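From: Margarida Aguiar
To: the list
Date: 2008-01-03
Subject: Re: Tablecloths, and what to do with the middle of the table

Hello all, and happy new year to those I haven't written to yet!

Ermelinda asked how everyone was getting on with their tables now the decorations are down, and I've been meaning to answer properly, so get yourself a cup of tea. Two pictures of mine first, berry cloth and all.

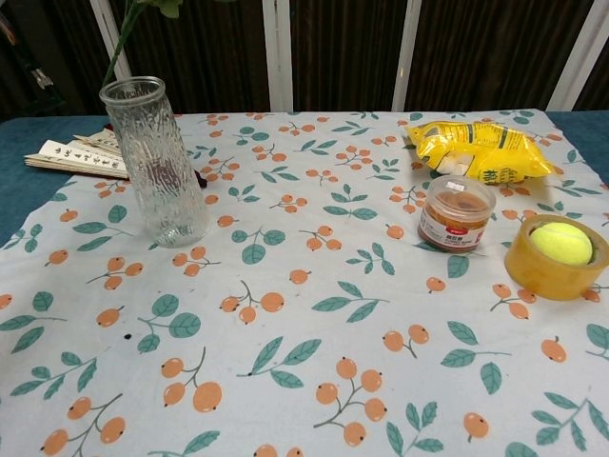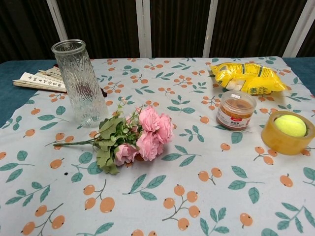 Ermelinda Pinheiro wrote:

> I have taken down everything red and gold and now the dining table
> looks like a dentist's. What do people do between now and spring?
> Nuno says leave it bare, it's easier to wipe, but Nuno would eat off
> the draining board if I let him. I have a cloth that's too short for
> the table and a box of silk flowers from my aunt that I'm scared of.
> Do artificial flowers always look like a hotel corridor? And does
> anybody put a cloth on top of another cloth, or is that only for cafés?
>
> Also does anyone have a way of getting candle wax out of cotton that
> isn't the brown paper and iron. I have tried the brown paper and iron.

Right, in order.

A cloth that's too short is fine. Mine is too short as well and I've stopped minding. I bought it in August in that shop in Girton with the step you trip over, and I measured the table before I went and then left the bit of paper on the fridge. When I got it home I was cross for an evening, then I saw that the dark teal along the edges picked up the teal of the leaves and I decided I'd meant it. If yours is short all the way round, pull it so that you have an even strip showing. If it's only short one way, turn it so the gap is at the ends and put it down to style. The one thing I would say is go for a dark colour underneath, a pale one just looks like you've run out of cloth.

So yes, cloth on top of cloth is allowed outside cafés. Pui-shan has done it for years with a plain one that she never takes off and a patterned one that she changes when she's bored. She washes the top one at 40 and the bottom one when somebody's mother is coming.

Now flowers. I was very snobby about artificial ones until last winter, when the real ones were dying on me in four days because of where the radiator is. The trick with roses is the leaves. Cheap ones have shiny leaves, and it's the shine that does the hotel corridor. Look for the ones with a bit of felt to them, and in a pink you might see in a garden. Mine are pink and I'm fond of them. Before they go anywhere near a vase, lay the whole bunch flat on the table and bend every stem a bit, each one differently, because they come out of the packet like soldiers. Do give them a shake outdoors first, Ermelinda, if they've been in your aunt's box since the year dot. For dust I use a hairdryer on cold. Tomás Torres told this list once that he puts his in a pillowcase with salt and shakes it, and I tried it and was picking salt out of the petals at Easter. Sorry Tomás!

Vase: the silk flower's enemy is the plain clear vase, where you can see the plastic stems doing nothing. You want rippled glass or something with a texture, so the stems go blurry. Mine is tall with a finish like bark, and it hides nearly everything. I had a short fat one from Lismont before that and the whole lot kept toppling over, so I filled the bottom with dried beans and it still toppled over, and then there were beans. Tall is better. If the stems are too long, don't cut them, fold the bottoms up. You'll only want them long again.

Then you need something low to go with something tall, or it looks like a lamp-post. A folded fan does very nicely, I like a paper one with calligraphy, lying down and pointing off to one side. You could use a small dish or a book. I wouldn't have more than that because people do want to put their elbows somewhere.

And please leave room for food! I know the magazines have a clear table with a bowl of lemons on it, but in my house if there's a table there's a bag of something on it, and I think that's half the point of having people round. I used to clear the snacks away when I was fussing with the flowers and I don't bother now. A jar with a lid can stay out as far as I'm concerned.

Wax. I don't have a good answer. I put the cloth in the freezer in a bag and then pick at it with a blunt knife, which gets most of it off, and then I do the brown paper and iron that you don't want to hear about. Has anybody used the Grorska stain bar on coloured cotton? There was a woman selling it at the Zawadzka open morning and I nearly bought one, but I couldn't find out whether it takes the dye out as well. I'd want to know before I let it loose on orange berries.

Does anyone still have the leaflet about hemming a cloth with mitred corners? I had it, it was a photocopy of a photocopy, and it's gone wherever the measuring tape went. I've got a length of plain green cotton that would make a very decent under-cloth for the spare table and I can't for the life of me remember which way you fold first.

Nuno, bare tables scratch. Tell him from me.

Love to all,
Margarida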